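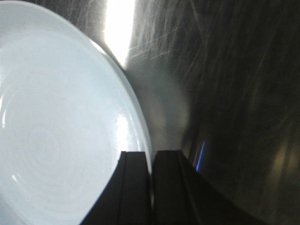

Kjell Solberg replied: Is this the same export fault as January, or a new one? My recipe cards came across fine, but every serving size says 4,000.

Reply from Cerkico support
New one. The January fault lost the ingredients and kept the method, which some people preferred. The current one starts when you move a collection from Kiststead to Prurnova and the importer meets a blank in the "serves" field. It fills the blank with the largest number it's allowed to use. Optimistic, for a tray of date scones.

Log so far

Collection size before export: 3,771 cards
Cards with a blank "serves" field: 73
Cards wrong after import: 73, so at least it's consistent

Tried: clearing the cache. No change.
Tried: re-importing as plain text. Serving sizes fixed, but all the fractions turned into question marks. "? cup of flour" is a fair summary of how my nan cooked, but we can't ship it.
Tried: filling the blanks with 2 before export. Works.

Workaround: in Kiststead, filter by "serves is empty", select all, set to 2, export again. Delete the old import first or you'll end up with both lots, and the shopping list will add them together. One customer's list asked for a truckload of sultanas. Her grocer was keen.

Status: open, with the importer team. Colour labels not affected.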